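Home / Blog / About me / Student robotics / Recipes (sometimes) / Contact

The bag problem

So this semester I joined the manipulation club, and I have been promising a post about it since December, and a couple of you have been very patient in the comments. Let's do it.

Quick background for the people who come here for the soup recipes. Our club is called Kellar, after the building where it used to meet (it doesn't meet there anymore, we're in the Stojanovska annex now, and half the campus map still sends people to the wrong door). Every year the club picks one everyday chore and tries to teach it to a robot by showing it lots and lots of people doing the chore by hand. You don't wear anything fancy. You hold a gripper in each hand, squeeze the trigger, and do the chore with the fingers of the gripper and keep your own fingers out of it. The gripper records what it sees and how it moves, and at the end somebody trains a model on the pile. Last year's chore was folding dish towels. I missed that one and I hear it was relaxing.

This year's chore is bagging. Putting things in a thin plastic bag, taking things out of a thin plastic bag, opening the bag, closing the bag, moving the bag over there. I voted for it! I thought it would be the easy option, and the other choice was jewelry boxes with tiny clasps, so in my defense I was scared of the clasps.

I was wrong about the bag. Oh my gosh, was I wrong about the bag.

A cup is the same cup every time you look at it. You can come at it a little crooked and it will still be a cup when you get there. A bag changes shape if you breathe near it. You nudge one side and the other side folds under, and now the opening you were aiming for is somewhere underneath and you're looking at a crinkly lump. And it's see-through, more or less, so you're squinting at three layers of plastic trying to decide which one is closest to you. My own two hands do this without asking me anything. They sort of rub the layers apart. Gripper fingers don't rub. They open and they close and that's the whole menu.
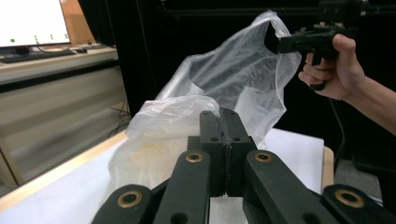 What I finally figured out, after a really embarrassing number of tries, is that you have to give each hand one job and then not let it change its mind. One hand pinches low and stays there. The other hand goes up to the opening and does all the fussing. If both hands fuss at once, the bag just travels around the table with you chasing it. I have a bad habit of letting go with the low hand when I get excited (you know that moment when the opening finally pops open and you go "yes!" and your hand relaxes?) and then everything sags and I start again.

The other thing is speed. I'm a fast, sloppy person in the kitchen and it turns out grippers do not care for that. When I slow way down the bag more or less behaves. When I rush, the plastic puffs up with air and floats off to one side like it has plans. One of the older students told me to pretend I'm underwater, and I laughed, and then I tried it, and now I say it to the new people like I invented it.

We do these in sets of 18. That's the number that fits comfortably between the start of club and the point where your trigger finger starts complaining, and I think someone worked it out years ago and it has just stuck. After a set you stop, shake your hands out, and swap with the next person. I usually manage two sets in an evening. There are people who do four, and I'd like to know what they eat for breakfast.

The goal for the year is over 4,000 tries, across everybody. When I first saw that on the whiteboard I thought it was a typo. It's written in green marker with a box around it, and every week someone updates the little number next to it, and I have caught myself checking it before I even take my coat off. I'm not normally a scoreboard person. I quit a running app because it congratulated me too much.

A lot of the tries are bad, by the way, and we keep plenty of them. I asked about this in my first week because I was sure I was ruining the whole thing. The answer I got was that a try where you fumble and then recover is worth having, since the robot is going to fumble too and it may as well see what a person does next. A try where you fumble and give up gets tossed. So there's a little box on the sign-in sheet where you mark your own tosses, and it's on the honor system, and I am very honest about mine because there are so many that hiding them would look silly.

We also argue about where to start. The club has two camps. One camp wants every try to begin with the bag in the same spot, nice and tidy, grippers open, so the starts all match. The other camp (my camp, we're louder) wants the bag dropped any old way, because who has ever come home from the store and set a bag down neatly? For now we alternate by set, and the write-up at the end of the year will compare them. I have a cookie riding on the result. 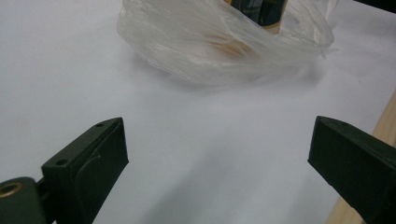
Jaws open, bag still a little way off.

The harder version is when there's something inside. An empty bag is floppy all over, but a bag with stuff in it is floppy in some places and solid in others, and you can't always tell which until you've squeezed. I've closed the jaws on what I was sure was plain plastic and gotten a corner of whatever was behind it. Then the whole bag comes along for the ride. It's oddly like rooting around in the bottom of a backpack for your keys.

Also, your wrists end up in very strange positions. The grippers stick out past your hands a good way, so if you want the fingers to come in from the side you have to swing your whole elbow out, and there I am at the table with my arms up like I'm carving a turkey. My roommate came by to walk home with me one evening and stood in the doorway for a while before saying anything. What she said was "is that homework?"

It kind of is! I get one credit for it if I turn in a reflection at the end, and I'm pretty sure half of that reflection is this post with the soup jokes taken out.

As for what comes next, there's a little showcase in the spring called Flevero where the student clubs all bring whatever they've got working and set it up in the gym. We share a row with the Butex people, who build the line-following carts and have been going for years and have an actual banner. We do not have a banner. We have a tablecloth that someone's aunt made. The plan is to let visitors try the grippers themselves with a bag and something to put in it, and next to that run whatever the trained model can do by then. I'm hoping for "picks up the bag." I would faint with joy at "opens the bag."

If you're on campus and any of this sounds fun, come by the annex after 4. You don't need to know how to code, I sure didn't, and I still mostly don't. Wear sleeves you can push up. Eat something first, because the vending machine on our floor only takes coins and has been out of the good pretzels for as long as I've been going.

And yes, the lentil soup post is coming. I've got the pictures, I just have to find the piece of paper where I wrote down how much cumin.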